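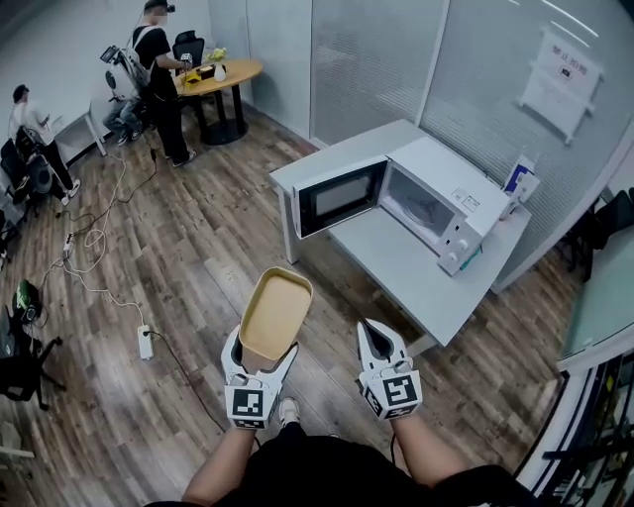 Tray in the left gripper, right one free, microwave open and lit. Round three.

Handheld grippers, microwave task: where does the tray go between steps?
Posted in Shared Workshop Builds

taltgate_bench
Wednesday again, so it's microwave night. We're two pairs of printed grippers into this build and the plan is still the same: a person does the chore with the grippers, the recordings go into training, and some day the arm does the chore and we all go home early. I have 101 usable runs of "put the tray in, shut the door." The target is 300. At the current pace I'll be done in July and will never eat a reheated lunch again.

Question for people who've done this. I hold the tray in the left and keep the right open for the door. It feels natural for about one minute and then the left wrist starts filing complaints. Swap hands halfway through the set, or stay consistent?

knobturner
Stay consistent. You want the policy to learn one way of doing it before you teach it your whole personality.

Also your tray is tipped way up. Anything on it would be on your sneaker.

taltgate_bench
There's nothing on it. The tipping is the wrist complaint I mentioned.

pleltport_pete_no_relation
Disagree with knobturner. I did 452 runs all left-handed for a drawer task and the thing fell apart the moment the drawer was a hand's width further over. Mix it up early. Mirror the setup too if your table allows.

knobturner
It fell apart because the drawer moved and you never moved the drawer. That's a different problem from which hand.

pleltport_pete_no_relation
It was a heavy drawer.

soldersniffer
Ignoring the hands question because I can't get past the floor. White cables, black cables, one power strip, and you're walking around near it holding two grippers and looking at a microwave. Tape them down. I went over on a run like that at Tindall and landed on the good gripper — the bad one was fine, obviously.

taltgate_bench
Taping is on the list. It has been on the list longer than the microwave has.

gantry_widow
Which markers are you using? The right one looks like a 5 from where I'm sitting. I had trouble with Gestik losing the tag every time the gripper went inside something, and a microwave is pretty much a box for losing tags in.

taltgate_bench
It does look like a 5, everyone says so. Tracking drops when I reach in past the door and picks up again on the way out. I've been throwing those runs away, which is why 101 and not something I could brag about.

gantry_widow
Don't throw them away. Trim the gap, keep the approach. You'd probably have your 300 by now.

knobturner
Or don't trim, and slow down at the door. Trimmed runs taught mine to teleport.

soldersniffer
Somebody at our place swears you need 1000 before any of this matters. He has six.

taltgate_bench
Fine. Same hand until 300, slower at the door, and I'll keep the dropped ones in a separate folder until you two finish arguing. Off to buy tape.

soldersniffer
Get the wide kind.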